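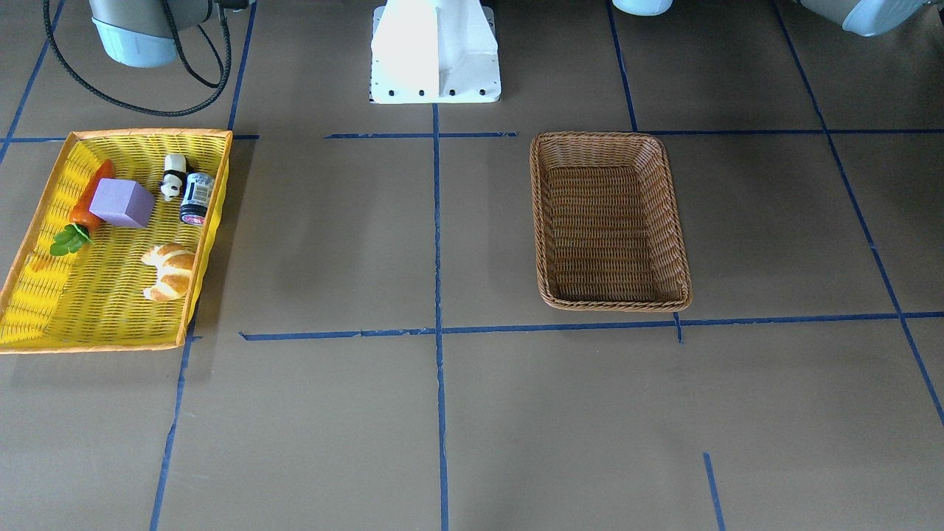 Two arms, two baskets. Toys in the yellow one, wicker one still empty.

Quick writeup on the Nirnon tidy-up package before I forget it all. Rekha Palaniappan at Aramcombe asked if it's worth paying for. Short answer, not yet. Longer answer follows, typed at lunch.

The chore: move stuff from one basket to the other. Toy croissant, purple block, panda, a can. What my kid does in a minute when bribed.

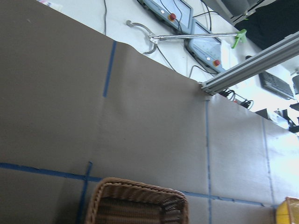
Setup first. Took me most of a morning, manual is thin and the calibration page has a wrong step in it (page 51, skip it). Cables everywhere by the end. Tape your table, seriously, saves a lot of swearing later when a basket gets bumped.

Speed is the problem. Around 400 seconds for a full basket on a good run, 600 on a bad one. Soft things fine. The can, hit or miss. Anything leaning on the rim and it dithers, backs off, trys again.
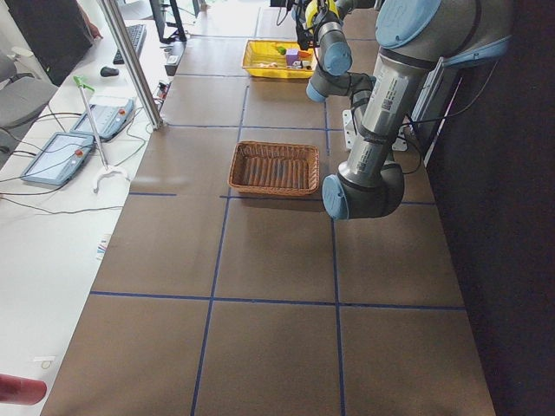 Annapurna Kurian had the older Andside software last April and says this is miles better at picking out what to grab. I beleive her. Still wouldn't leave it alone with the laundry. Shop floor maybe, same parts same bin all day.

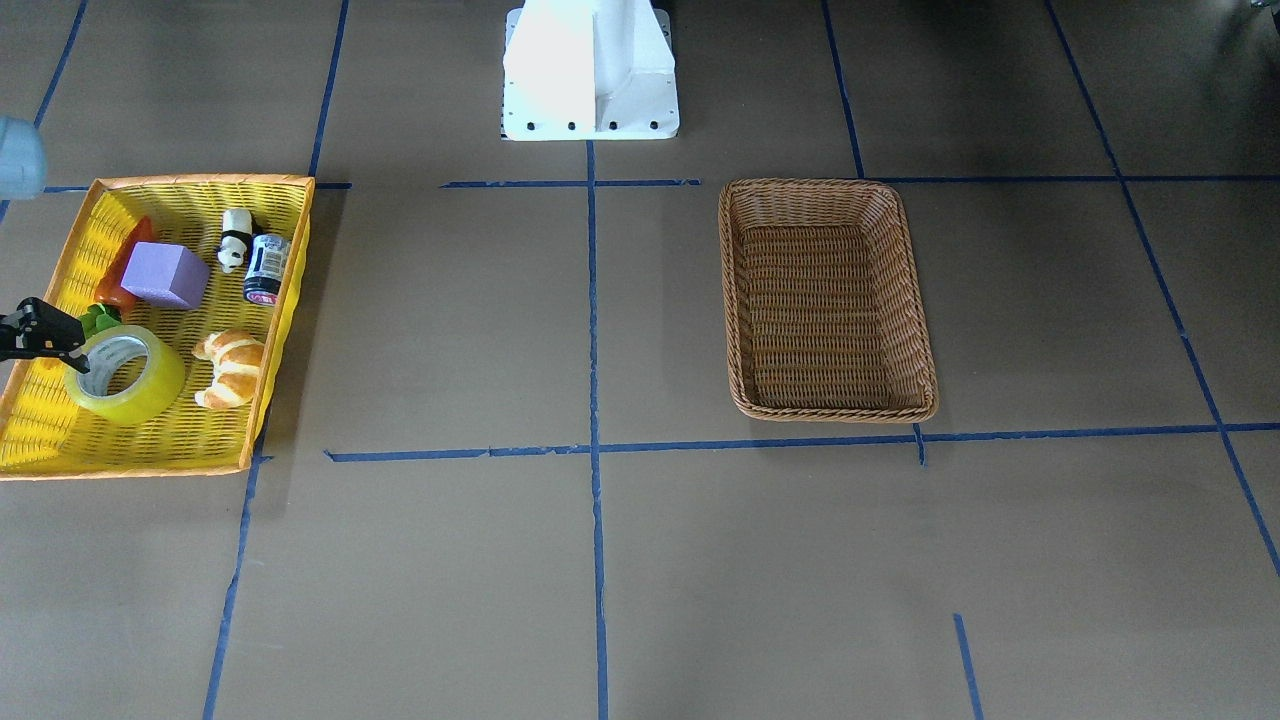 Packing tape in with the toys, gripper over the yellow basket.

Good: recovers from a miss without help, stop button works instantly. Bad: slow, price, support emails take 2 days. Vlachou does a cheaper one, haven't tried it.

3/5. Will look again after the next update.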